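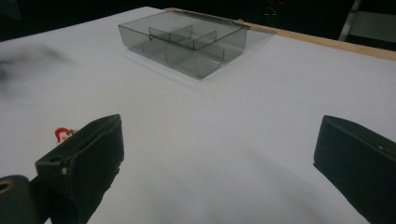 The Memov sorting kit is prepared by the Sirnero association for groups which collect used clothes and want to recover the small parts before the textile goes to recycling. In every kit there are 50 cotton bags, two seam rippers and a printed guide in English and Spanish. For the buttons, zipper pulls and hooks we recommend a tray of clear gray plastic with small compartments and no lid, so the person who sorts can reach every cell with the fingers. The tray is not included in the price.

Category: Solidarity Shop / Textile Reuse

April, by Halyna Hrynyshyn

The kit costs 69 euros, and 10 euros of each sale go to the sewing workshop in Flanwood, where Soledad Acuña teaches repair of clothes to young mothers. Last year the workshop recovered 2,000 garments that were too damaged for the second hand shops.

Schools and parishes can borrow one kit during a month without payment. For this, please write to Uriel Saavedra at the Flanwood office and indicate the number of participants. Bags can be washed at 40 degrees. Replacement seam rippers are sold in pairs.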